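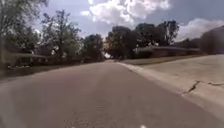
Cracked driveway apron – patch or replace?

curbside_lou
Member, 141 posts
11 January 2023
Hi all! Our apron has two cracks, one a real zigzag, and I've been stewing over them since August (my spouse is tired of hearing it). Baudry Paving quoted me $815 to fill and seal. Does that sound fair to you folks?

mapleporch
Member, 133 posts
Oh, that seems steep, friend. I did ours with two tubes of Tarico filler and a lazy afternoon, and it still looks fine to me.

gradebeam
Member, 165 posts
Have to disagree, sorry. Filler hides a crack – it won't stop a slab from moving. Lay a level across it first, and call the city, too. Here in Cestlow the apron is partly theirs.

curbside_lou
Never thought of calling the city! I'll try them in the morning, before I spend a dime.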